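Skirketti bench

The Skirketti bench is a two-arm robot station for small kitchen tasks, built in the shared workshop Desolero. It consists of two robot arms on one table, a mat as work surface, and household appliances which are changed according to the task. The name is used for the table and its wiring together, and also for the set of written procedures that belongs to it.

Construction

The arms were bought ready-made. The work of the builders concerned everything between them: the position of the bases, the mounts, the cables and the control program. Each arm carries a gripper with two fingers. The bases stand toward the rear of the table, so that the front stays free for the objects. In the first layout, made in February, the bases were placed too close to each other, and the elbows could touch when both arms reached to the middle. The distance was increased by 8 inches and this problem did not come back.

A large brown mat covers most of the table top. It protects the surface and gives a calm, even background for objects with shiny parts. Stands and mounts are clamped to the table edge and not screwed, because the members of Desolero use their tables also for other projects and drilling is not permitted.

Cables

Cables follow the outside of the arms. A loop must be left free at the upper part, long enough for the full turn of the joint. A loop which is too short pulls on the connector; one which is too long can catch on an open appliance door. Finding the correct length was the slowest part of the build — it took five evenings.

Toaster oven task

The best known task of the bench is the handling of food in a foil tray with a small toaster oven. The oven stands on the mat, turned at an angle, with its glass door opened downward. One arm takes the tray by the edge, while the other is kept near the oven. The arms are always started from the same two resting positions.

Foil is a difficult material for a gripper. The rim bends under a strong grip and slips under a weak one, and any liquid in the tray moves to the lower side when the tray is tilted. The procedure therefore asks for a slow lift and a low path over the mat. Practice is done with the oven unplugged, and a person stays within reach of the stop button during every run.

See also: Desolero (workshop); Table clamps; Cable loops 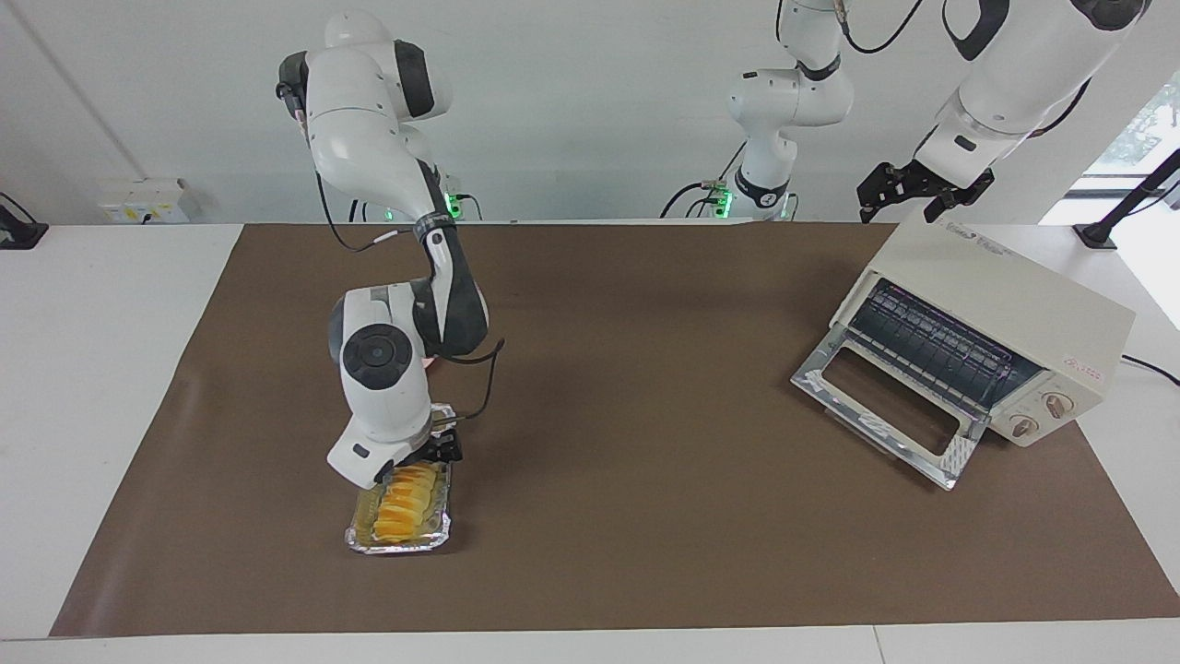
Written by Abdelaziz for the Grisness workshop encyclopedia
Last revised: April 2025

Gripper at the far edge of the foil tray, with the oven door open. Corrections to this article can be left on its discussion page.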